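Otutine 26 vs. Morelli washer, spin noise

drestley_dan
24 Mar 2018
Otutine 26 walks at 1,169 rpm in final spin. Feet leveled, load balanced. Dealer says the Morelli has better dampers. Worth swapping?

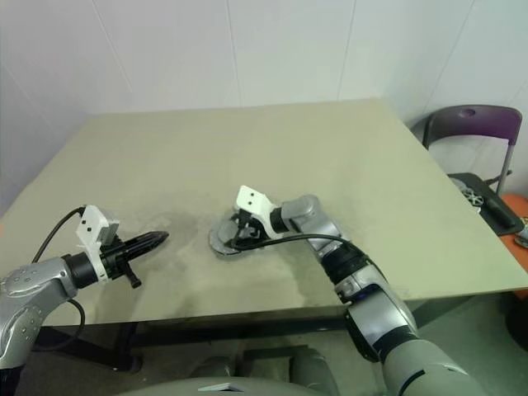
ktl_repair
Dampers wear on both brands. Check the shock pins first. Pull the rear panel and look for residue under the drum; a grayish smudge like the one on that beige tabletop can be bearing dust, and then dampers won't help.

maltatico13
Disagree. Bearings growl, they don't walk. Mine did this on a wood floor and stopped on concrete.

ktl_repair
Bad bearings can do both. Spin the drum by hand, unplugged.

drestley_dan
Drum is quiet. Ordering pins.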